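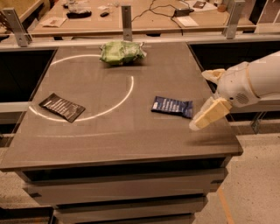 Sobre el picoteo en la oficina

La máquina de la segunda planta vuelve a cambiar de dueño. Desde mayo la gestiona Arketti, que ha subido las chocolatinas y ha bajado el agua, se supone que por nuestro bien. Tudose, la empresa anterior, se despidió debiendo cambio a media plantilla – las reclamaciones, en recepción y con paciencia.

La encuesta de la sede de Andstead recibió 179 respuestas. Ganó la fruta por amplia mayoría. La fruta llegó, y ahí sigue.

Quien prefiera traerse la merienda de casa puede hacerlo, pero los cajones se vacían antes de las vacaciones. Las migas del verano pasado aún tienen partidarios entre las hormigas.

Sugerencias, en el buzón gris de la entrada. La llave aparecerá.

29/05/2023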